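Keeping the rules short enough to read

Kenmont writes working rules for small labs and shops that run robot arms on tables, with people standing close by. The rule book runs to 53 pages now. The woman who edits it has done the job since the second edition, and before that she ran an arm cell at Drellow for six years. We met at the Kenmont office on a slow afternoon in July, with the new draft open on her desk.

The first edition had 517 rules in it. I asked where they had all come from.

"People sent them in," she said. "Every time something went wrong at a member site, somebody wrote a rule. You'd get three rules for the same cable. One said tape it down, one said run it overhead, and one said don't use that model of cable."

The current book has 60. She cut most of the others by asking the sites which ones they followed. At Skulier, which makes small packing cells, the operators had crossed out whole pages and written their own list on the back cover. She took four rules straight from that list.

The one she is most attached to concerns the stop button. The old text said the emergency stop had to be "readily accessible." The new text says that the person watching the arm must be able to hit it without taking a step, and that nothing may be set down on or in front of it.

"Accessible is a word for an inspector," she said. "A step is something you can check with your feet."

Each arm gets its own stop and its own pendant, and each pendant has to be marked so that it can be matched to its arm from where the operator stands. Drellow had a bad morning over that one while she was there. Someone stopped the left arm and the right arm kept going. The only damage was to a tray, but it went into the book.

A good part of the draft is about the table itself. Sites are asked to mark out the work area and to write down what is on it before a run begins.
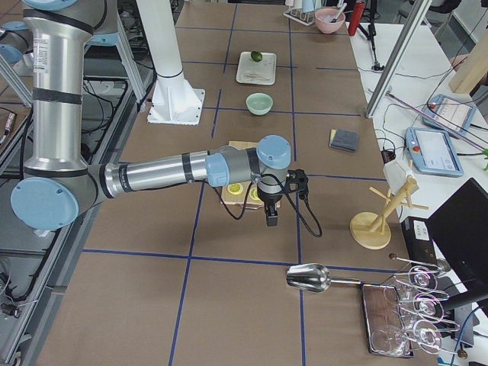
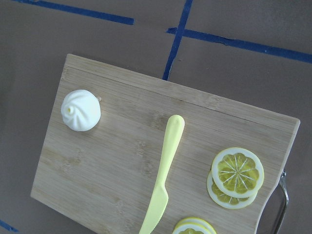 "I get the most complaints about the table section," she said. "They say it's housekeeping. Well, yes. If you're going to compare Tuesday's run with last month's, you need to know what was where."

The book asks for a layout sheet, one page, filled in by hand or on a screen. It has to list every item the arm may touch and every item it must stay away from. Glass goes on the sheet even when the arm has no reason to go near it. So do loose lids. Real food is allowed for one shift and then has to be replaced, with the change written down – a clause that took two meetings to settle, since some members wanted it banned outright.

I asked about sharp tools. She turned to page 31 and read the rule out: a blunt stand-in is to be used for all setup and practice runs, and a real blade needs a second person present. Rosser, a member that builds kitchen test benches, objected that a blunt knife does not behave like a sharp one.

"They're right, it doesn't," she said. "So we let them use the real one. With two people. They weren't happy about the second salary, but they signed."

Cables have come down to one rule in the new draft. A cable on the arm must be long enough for the full reach and tied so that it can't catch on anything the arm passes over. Before the first run of the day someone moves the arm slowly through its whole range and watches the cable the entire way, with the program speed turned down.

The draft went out to members for comment and 691 comments came back. She has read them all and answered most. A lot of them ask for numbers – a fixed distance, a fixed speed, a fixed load. She has put in a few, for speed mainly, and left the rest to each site's own risk review.

"If I print a distance, people measure it once and stop looking," she said. "I'd like them to look every morning."

Still open is the question of training. The draft says a new operator must be shown the stop, the layout sheet and the slow cable check before touching a pendant, and must then do all three alone while someone watches. Skulier wants that repeated every year. Drellow wants it repeated whenever the table changes. She leans toward Drellow's version, and the members vote on it at the next meeting.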